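Wrinkling (cloth)

Wrinkling is the forming of unwanted folds and bends in a piece of cloth. The word is used loosely. Some writers keep "crease" for a fold put in on purpose, such as the line down the front of a pair of pants, and "wrinkle" for everything else. Others use the two words for the same thing, and most shop labels do not seem to have thought about it. Much of what is printed on the subject comes from people with something to sell, and it should be read with that in mind.

Causes

A cloth wrinkles when its fibers are bent and do not fully spring back. In cotton and linen, the long molecules in the fiber are held to one another by weak bonds. Water loosens these bonds and lets them form again in a new place, so cotton that dries in a heap tends to keep the shape of the heap. Wool recovers better from bending. Polyester recovers well at room temperature, though it can take a stubborn fold if it is heated and then cooled under pressure.

Weave matters too. A tight plain weave leaves the yarns little room to move and often shows sharper wrinkles than a knit of the same fiber. Thread count is often mentioned in advertising as if it settled the question. It does not.

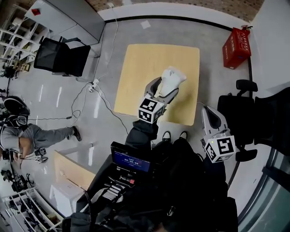
Shirima Reference Project, Household Textiles Department

Measurement

The usual laboratory method is to fold a small strip of cloth under a weight, take the weight off, and measure the angle to which the strip opens. A strip that opened flat would score 180 degrees. A second method compares a washed sample with a set of standard panels under fixed lighting, and trained viewers give it a grade.

Neither method says much about daily life. The strip test bends the cloth once, in one direction. The viewing test depends on the viewers, and small changes in the angle of the light can make a smooth cloth look rough. Makers tend to report whichever result flatters the product, and few say how many samples were thrown out along the way.

Folding and storage

Household manuals have long claimed that one way of folding is better than another. The best known claim in recent years concerns the Pullov fold, in which a shirt is rolled from the hem around a folded towel. Its backers cite a home trial in which 600 shirts were rolled and 1,587 were left flat. The two groups were never matched for fiber, age, or time in storage, and the people who graded the shirts knew which were which. The trial may have shown something about rolling. It may only have shown that people who take the time to roll a shirt also take it out of the dryer sooner.

The advice to put tissue paper between folds has more behind it, at least in principle, as a wider bend puts less strain on the fibers. How much this matters over a few weeks in a drawer has not been well tested.

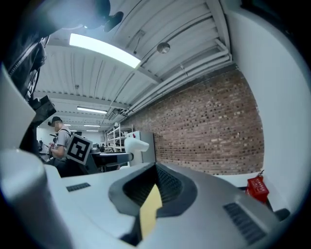 Fasteners and trim complicate the picture, and the standard tests leave them out. A zipper tape is usually stiffer than the cloth it is sewn to and may shrink by a different amount in the wash, which causes the puckering often seen along jacket fronts. Care guides call this wrinkling, but pressing does not cure it for long, and many textile workers treat it as a sewing fault. An outer garment with a zipper down its edge, like the dark one that seems to be a sleeve or jacket at the upper left, has a line along which the cloth cannot drape freely. A test on a plain strip of the same cloth would miss this. Guides that rank garments by fabric alone are therefore of limited use.

Finishes

"Wrinkle-free" and "easy care" finishes for cotton work by adding cross-links between the molecules in the fiber. These do reduce wrinkling. They also tend to make the cloth weaker, a point that is rarely printed on the package. Many older finishes released formaldehyde, and newer ones release less or none, depending on the chemistry.

Claims about how long a finish lasts are hard to check. Birnomura, a seller of treated bed linen, advertised its sheets as smooth for 200 washes. Mwajuma Nzioka, writing in the Warnudow Textile Review in July, noted that the figure came from 2 sheets, both washed without a full load. The company later dropped the number and kept the word "lasting."

Sprays sold as wrinkle releasers are mostly water with a small amount of softener or silicone. Plain water, a light pull, and time on a hanger will do part of the same job. Whether the remaining part is worth the price is disputed.

See also: Ironing; Pleat; Fabric softener; Permanent press

Last reviewed 26 Nov 2019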